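Home | Forums | Family & Home | New Posts | Search

Rainy day games for a rented cabin, mixed ages

Posted by Fongchan Thongdee, Thursday, May 3, 2018

Hello everyone, and I'm sorry in advance for the length, my husband says I can't ask for the salt in under a paragraph. We have taken the same lake cabin at Stovden for a week in July, and this year there will be grandparents, my sister's two teenagers, our own six-year-old and whoever else drifts in around dinnertime. Last summer it rained four days out of seven and by the third day people were reading the back of the cereal box out loud to each other.

So I'm putting together a game trunk. One trunk, has to fit behind the back seat. What I have so far is a cribbage board, three decks of cards, dominoes, a big jigsaw (1,000 pieces, a harbor with far too much sky) and one of those little tabletop pool tables. What would you add, and what would you leave home? 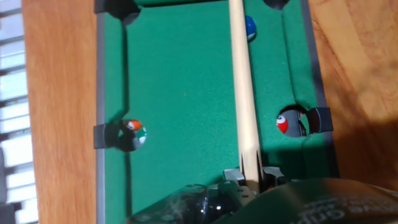 RE: Rainy day games for a rented cabin, mixed ages
porchlight_dee wrote:

Oh, I love this kind of question! We've done a family cabin for years and I'd say the jigsaw is the best thing on your list, sky and all. Put it out the first evening on a table you don't need for meals and just leave it there. People who would never sit down to "play a game" will stop on their way to the coffee pot and put in a piece, and then another, and the next thing you know your brother-in-law has been there an hour and the coffee is cold. My mother and my oldest didn't have much to say to each other the summer he was fifteen, but they did the whole border of a covered bridge together and talked the entire time.

Take a sheet of thin board to build it on, so you can move the whole business if you need the table back.

RE: Rainy day games for a rented cabin, mixed ages
Unley_Bob wrote:

I'm going to disagree with Dee, with affection. A thousand pieces is too many for a week with a six-year-old in the house. We had one go missing under a sofa cushion and another go missing into the dog, and my father-in-law still brings it up at Thanksgiving. I'd go 500 and let them finish it by Wednesday and feel good about themselves.

For the teenagers, anything with a scoreboard. We tape a sheet of paper to the refrigerator the first night and keep one running total for the whole week, every game counts, cards and dominoes and all the rest. Our record is 1,662 points, held by my wife, who won't be modest about it if you ask her.

RE: Rainy day games for a rented cabin, mixed ages
petchrat_mom wrote:

Bob, the refrigerator sheet would end in tears at our place! Mine are nine and seven and everything is already a contest, down to who gets the blue bowl. We went the other way and only pack games where you're all on the same side, or drawing games where the worse you are the funnier it gets. I do see it being different with teens, though.

I'd keep the little pool table, Fongchan. Two people can play while supper is being made and it doesn't need the rules read out to it. Just set it on something that doesn't wobble. Cabin tables always wobble. I bring folded cardboard for the legs, and I also bring my own light bulbs, but that's another thread.

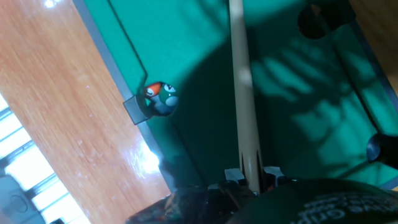

Tabletop pool, with a ball over by the cushion.

RE: Rainy day games for a rented cabin, mixed ages
jarnia_lakes wrote:

Leave the dominoes. I know, I know, but they're the heaviest thing in any trunk and there's a set in every rental cabin in the country, usually in the drawer with the takeout menus. Use the space for a second cribbage board, if the grandparents play, and a pad of plain paper with plenty of pencils. We got over two hours out of paper and pencils one stormy afternoon when the power was out.

RE: Rainy day games for a rented cabin, mixed ages
Fongchan Thongdee wrote:

You are all so kind. I'm leaving the dominoes, and I've asked the owner whether there's a set in the drawer. The big jigsaw is still coming (sorry, Bob, I'm with Dee, and we don't have a dog). The refrigerator sheet I'll have to put to my sister, who has not forgiven me for a game of hearts in high school. And petchrat_mom, please do start the light bulb thread, I have opinions.

Contact us | Copyright 2018 | Back to top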